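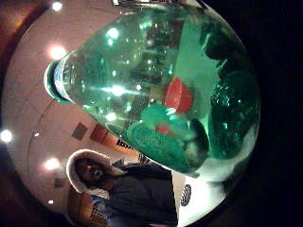

Forums Guides Tags Members Log in

Help Desk > Gripper Tools > Grasping Faults

2 min read

Hand-held gripper data: policy closes too early on clear glass and glossy items

Posted by nindby_lab, April 2020

We recorded demonstrations with a hand-held gripper in a furnished room with ceiling lights and trained a policy on 3,282 of them. On matte items it does fine. On clear glass and anything shiny the arm closes before it reaches the object, then lifts and carries on as if it had a grip. Last run it did this 7 times in a row, and once it knocked a jar off the counter. Nobody was hurt, but I have stopped running it until I know the cause. Camera and mount are unchanged from January. Is this a calibration problem or the data?

Booker Wojcik

Check the data first. Round shiny surfaces pick up every ceiling light, and the bright spots slide across the object as the gripper moves in. If all your recordings were made under the same lamps, the policy can learn to close when the spots reach a certain place. Change the lights or the height of the counter and it closes at the wrong moment.
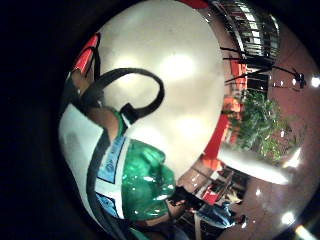
Pull 100 episodes with glossy items and look at the last second before the fingers close. Then compare the recorded finger width with the video. We had a set where the width lagged the picture by 2 frames — enough to ruin every grasp on a smooth object, while soft bags hid it.

Also add a check after closing. If the fingers reach fully closed, nothing is in them, so stop the arm and don't let it lift.

krasniqi_t

had the same thing, cleaned the lens and it went away

Furkilthorpe

Cleaning won't fix an early close on only one kind of object. I agree with the stop after closing. Keep the speed down near the counter too, and put the glass away until it passes with plastic.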